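The best light in Toledo comes off the river in March, before the trees fill in along the banks. I have shot it from the same footbridge for six years, and most of those mornings I went home with nothing worth printing. The fog lifts too early, or it never lifts at all.

Last winter I decided to stop chasing the wide view and work only with a long lens. I set the alarm early, filled a thermos and was out the door before breakfast.

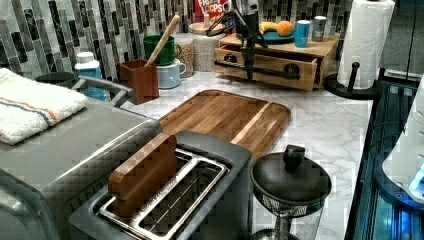 **FIELD NOTES | July 2018**

A long lens changes what you look for. At 200 mm the skyline stops being a skyline and becomes a few windows, a water tank, one crane. I started on the east bank and walked upstream, stopping wherever two buildings lined up. Most stops took 20 minutes. I kept the camera at ISO 100 and let the shutter run long, so a steady tripod mattered more than anything else in the bag.

Mine is a Fetero, bought used. It is heavy, and the leg locks are stiff in cold weather, but it doesn't shake when a truck crosses the bridge. I had been using a lighter Ovovari and lost more than 100 frames to vibration in one season. Hanging the camera bag from the center hook helped a little. Keeping the column all the way down helped more.
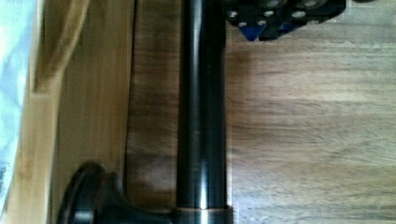
## Where to stand

The lower path is open before sunrise and has a railing at chest height. Set up a few steps back from it, as the railing hums when the wind picks up. For the grain elevators, keep going to the bend and face north. Parking is free on the side streets until 6, and after that you will need quarters.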